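반려동물 용품 수납, "뚜껑 없는 천 바구니"로 바꾸는 집 는다
생활면 / 10월, 오전 마감분

동네 생활용품점 프라스니스(Prasness)가 고양이 장난감 보관용 천 수납함과 작은 원목 테이블을 묶어 내놨다. 가격은 따로 사는 것보다 싸다. 매장 한쪽 체험 자리도 같이 열었다. 첫 주 방문자 920명. 매장 집계다.

기획은 라드카 네델코비치(Radka Nedeljković). 수납 강좌를 오래 해 온 사람이고, 이번엔 주제가 하나다. 고양이 장난감 어디다 두나.

"소파 밑에서 나오는 게 제일 많아요. 공, 깃털, 방울. 사람들이 없어진 줄 알고 또 사거든요."

강좌는 회당 40분이 원칙인데 첫날은 한 시간을 넘겼다. 질문이 길었다. 대부분 깃털 얘기.

## 먼저 테이블부터 비운다

네델코비치 방식은 순서가 단순하다. 장난감을 꺼내기 전에 상판을 완전히 치운다. 컵, 리모컨, 영수증 전부 다른 데로. 마른 천으로 한 번 닦고, 나뭇결 방향대로 한 번 더. 결을 거슬러 닦으면 먼지가 얇은 틈에 남는다는 설명이다.

매장 테이블은 밝은 색 나무. 결이 가늘고 길게 비스듬히 흐르고 위쪽에선 둥글게 휘는 무늬도 보인다. 표면이 매끈해서 빛을 받는 자리는 거의 하얗게 뜬다. 네델코비치는 이런 밝은 상판을 권한다. 털이 잘 보여서가 아니라(흰 고양이면 어차피 안 보인다) 작은 부품이 떨어졌을 때 찾기 쉬워서라고.

참가자 한 명이 물었다. 어두운 테이블이면 어떡하나. 답은 "수건 까세요". 밝은 색 수건이면 된다고 한다.

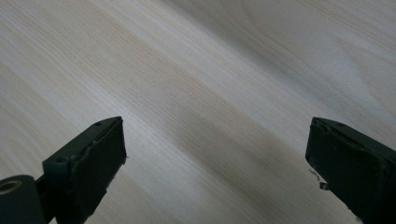

## 바구니는 낮고, 열려 있고, 가벼운 걸로

두 번째는 통. 뚜껑 달린 플라스틱 상자는 추천 목록에서 뺐다. 열기 귀찮으면 안 넣게 된다는 이유. 대신 위가 트인 네모난 천 수납함을 쓴다. 체험 자리에 놓인 건 흰색에 가까운 바탕에 작은 회색 무늬가 흩어진 제품이다. 입구 테두리는 보강돼 있어서 모양이 잡히고, 옆면은 조금 처진다. 천이니까 어쩔수 없다. 접어서 보관하면 앞판에 주름이 남는데 네델코비치는 신경 안 쓴다고 했다.

통을 채우는 순서도 있다.

- 바닥에는 담요나 납작한 것
- 가운데에 공 트랙 같은 단단한 장난감
- 깃털과 철사 달린 건 맨 마지막, 위로

마지막 항목이 중요하다고 여러번 강조. 깃털이 밑에 깔리면 눌리고, 철사가 휘면 다시 펴기 어렵다.

이날 시연에 나온 장난감은 둥근 연두색 받침에 공 두 개가 든 것이다. 하나는 주황빛 도는 노란 공, 하나는 흰 공. 받침에서 노란 철사가 휘어 올라가고 끝에 하얀 깃털 뭉치가 달렸다. 철사 끝에는 작은 금속 집게. 네델코비치는 이 집게를 꼭 확인하라고 했다. 헐거우면 깃털이 빠지고, 빠진 깃털은 고양이가 삼킬 수 있다. 넣기 전에 손가락으로 살짝 당겨보면 된다.

긴 철사 장난감은 통 옆면에 기대듯 세운다. 억지로 눕히지 말 것. 통보다 높이 나와도 괜찮다고. "보이면 꺼내 놀아주게 돼요. 안 보이면 안 놀아줘요."

공이 든 받침은 넣기 전에 뒤집지 않는다. 트랙 안쪽 먼지는 마른 면봉으로. 물로 씻었으면 완전히 말린 다음에 넣는다. 천 통은 한번 냄새가 배면 오래 간다. 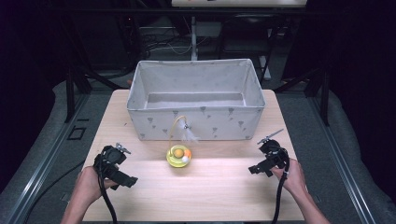

## 5개만 꺼내 놓기

강좌 후반은 양 조절. 통에 다 넣었으면 밖에 두는 장난감은 5개까지. 나머지는 통째로 벽장에 넣고 7일마다 바꾼다. 고양이가 질려하던 것도 한 주 쉬었다 나오면 다시 본다는게 네델코비치 주장이다. 근거 연구를 묻자 "우리 집 고양이 두 마리"라고 답했다.

참가자 반응은 갈린다. 통 하나로는 모자라다는 쪽이 있고, 장난감 수가 원래 적어서 절반도 안 찬다는 쪽도. 강아지 키우는 집은 천 통을 물어뜯을까 걱정했는데 그 부분은 뾰족한 답이 없었다. 높은 선반에 올리라는 정도.

수납함 제작은 트라델(Tradell), 테이블은 부카디노비치(Vukadinović) 공방이 맡았다. 준비 물량은 195세트. 추가 생산은 미정. 공방 쪽은 상판 나무 수급을 봐야 한다고만 했다. 수납함만 따로 사는 건 가능하고, 테이블 단품은 안 판다.

교환은 미사용 제품만. 털 묻으면 안 받는다. 이건 계산대에도 크게 붙어 있다.

## 다음 강좌

같은 매장에서 10월 말까지 이어진다. 오후 2시 시작, 예약은 매장 전화나 방문. 참가비 없음. 자기 집 장난감을 가져오면 그걸로 정리해 본다. 단, 간식이 든 장난감은 비워서 올 것. 반려동물 동반은 안 된다.

옆 동네 스카스툴리에르(Skastulier) 매장에서도 같은 내용으로 한 차례 열 계획인데 날짜는 안 나왔다. 이쪽은 자리가 좁아 예약자만 받는다고. 확정되면 생활면 하단 알림란에 싣는다.

강좌에서 나눠준 한 장짜리 안내문에는 점검 항목이 적혀 있다. 옮겨 적으면 이렇다.

- 깃털 뿌리 쪽이 흔들리는지
- 철사 끝이 밖으로 튀어나왔는지
- 공에 금이 갔는지
- 받침 바닥이 미끄러운지
- 실이나 끈이 풀려 길게 늘어졌는지

하나라도 걸리면 통에 넣지 말고 따로 뺀다. 고칠 수 있으면 고치고, 끈이 풀린 건 버린다. 안내문은 매장 입구에서 계속 가져갈 수 있다.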